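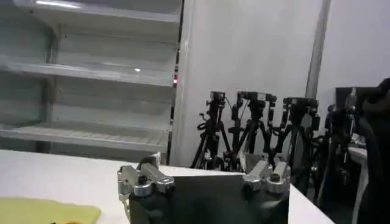 Margaritis
Laboratory coordinator, Florkbridge Automation Workshop

Notebook entry, August, Saturday
Open day, demonstration cell

Entry opened at 7:40 a.m. and completed after closing. The morning portion was written at the bench and has been left as it stood, apart from spelling.

The demonstration cell is the same one used for the spring visits. The wrist camera was checked first, before the doors opened. The gripper plate and both finger mounts are in view at the bottom of the picture, with the white tabletop beyond them and the yellow-green cloth at lower left. The shelving unit is empty on all three shelves and will be stocked from the Nikard crate once the arm has been through its reference routine. The black tripods are standing together behind the far edge of the table.

The crate was opened at 8:15. It holds sealed cartons in two sizes and a bag of soft pouches. The pouches were set aside. They gave trouble during the rehearsal, when the fingers closed on the seam and the pouch turned in the grip, and the group agreed then that visitors should see cartons only. If a visitor asks about soft goods, the answer is that the work is in progress and that the Piklow controller does not yet handle them at an acceptable rate.

Settings for the day. Arm speed was held at 200 millimeters per second for all public sessions. This is slower than the bench setting, and two colleagues considered it too slow to hold an audience. The decision stands until the safety review has been revised. Grip force was left at the rehearsal value. The controller's cycle counter read 2,982 at power-up and was written down before the reference routine so that the day's cycles can be separated from the earlier ones.

First session, 10:00. The arm took cartons from the tabletop and placed them on the middle shelf. The first two placements were clean. On the third, the carton touched the front lip of the shelf and tipped back onto the table. The operator stopped the routine, raised the approach height slightly, and restarted from the last saved point. Visitors appeared more interested in the correction than in the placements, and several asked to see the height value on the screen. A plain explanation of that step should be added to the spoken introduction.

Second session, 11:30. No faults. The bottom shelf was used for the first time in public. Its approach angle is the less comfortable of those tried so far, and the wrist came close to its joint limit on the far side. A warning was displayed and cleared without a stop. The warning text reached the visitor display as well, in its raw form, and a parent asked whether the machine was broken. Raw warnings should be kept off that display in future.

Third session, 2:00 p.m. This was the longest of the day and the best attended. A vocational class attended with its instructor and asked detailed questions regarding calibration, finger replacement, and what happens when the camera view is blocked. The last point was demonstrated by holding a sheet of card in front of the lens. The arm paused as intended — the pause was longer than expected, and the timeout should be looked at before the next visit. The instructor has requested a separate session for the class during the term. The request has been passed to the front office.

Attendance at the cell was 72, taken from the sign-in sheet. Children under school age were not asked to sign.

Faults and observations. The left finger was checked by hand at the end of the day and no play was found. One carton has a crushed corner and has been withdrawn. The top shelf was not attempted in any session, as the reach has not been verified with a carton in the grip, and colleagues are asked not to try it before that has been done.

Actions before the next demonstration:

Verify reach to the top shelf with a loaded gripper, at bench speed and at public speed.
Shorten the camera timeout and record both the old and the new value here.
Remove raw warnings from the visitor display.
Repeat the pouch trial with the wider finger pads, when Nikard has delivered them.
Save the corrected approach height under a new name. The morning value is still the default and will cause the same contact at the middle shelf.

Power off at 5:20 p.m. Cell locked, key returned to the front office.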